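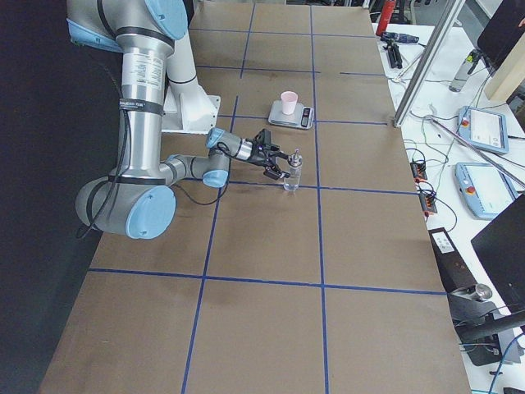 Paper, Tape and a Kitchen Scale

Small-volume pouring is usually limited by the bench it is done on. Oil, vinegar and syrup all creep down the neck of a bottle, and a varnished tabletop will hold the residue for weeks. The cheapest fix is a sheet of brown paper, replaced when it stains.

The Grostholm food workshop has covered its tables this way since July. Paper comes off a roll, goes down flat and is pulled tight from the far side. Blue tape is then run across it in both directions to form large rectangles. One rectangle holds the bottle, another the scale. Anything lifted goes back inside its own lines.
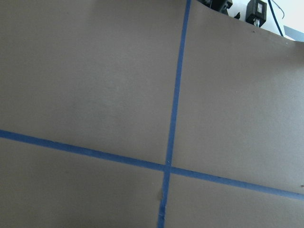
Blue tape crossing on the paper, with creasing in the strip just below the intersection.

Crossings wear first. Two layers sit higher than one, and a cloth dragged over them catches the edge. Virner, which supplies the workshop's tape, advises pressing each strip from the center outward. A strip that has begun to lift should be cut back and patched – pulling it takes the paper's surface with it.
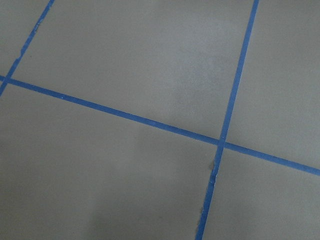 Patches are good for around 10 days. After that the whole length is replaced.

The scale needs a flat spot clear of any tape, as a foot resting on a strip can tilt the platform. Set the cup down before zeroing, pour in 2 stages, and let the reading settle for 4 seconds between them.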